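Teaching by hand: what the demo hours buy you

21 Dec 2023

Readers keep forwarding us the same pitch, so we may as well deal with it before the holidays. You don't program the robot, the pitch goes. You show it. Somebody steers the arms through a chore enough times, the recordings go into a model, and out comes a machine that can tidy a table.

We spent part of November looking at how the people at Talukder go about it. Their project is called Ustine, and its current chore is picking up small round white pieces and putting them away. An operator drives two arms by remote control, one run after another. The target is 4000 recorded runs. When we visited they had 2110, and 333 of those had already been thrown out for dropped pieces, stalled arms or an operator who lost track of which hand was which.

I have no quarrel with the method. Moving an arm through a job is a lot easier than writing down every joint angle, and a new operator can be useful within a day. My trouble is with the word "show." It makes the thing sound like teaching a nephew to set out plates. A nephew needs one go, maybe two, and he doesn't fall apart when you swap the plates.

The table is worth a look if you want to judge the difficulty for yourself. Seven of the white pieces are on the orange mat with a small dark bottle, four more are out on the bare wood, and a globe lamp takes up the far left corner. A person would clear that between sips of coffee.
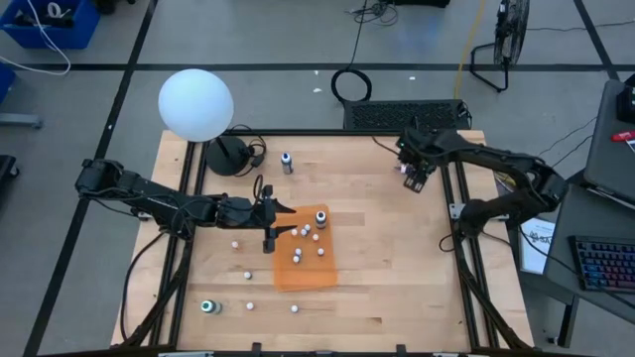
What to ask before you sign

If a vendor offers you a system trained this way, ask how many runs were recorded and how many were kept. Then ask who did the driving. Ustine has used 9 operators, and each has habits: one comes in high and drops straight down, another slides in from the side. The model gets all of it, bad habits included.

Ask what happens when the mat is a different color or the lamp moves to another corner. At our own shop in Urkthorpe we were told a packing arm would "generalize." It did fine until we changed the box supplier.

And ask for the price of the operator hours, on its own line. Monel's quote to us folded them into "setup," and it took three emails to get them pulled out. They came to more than the arms did.

We'll go back to Talukder when the 4000 are in. I'd like to see the thing run with the operator out of the room.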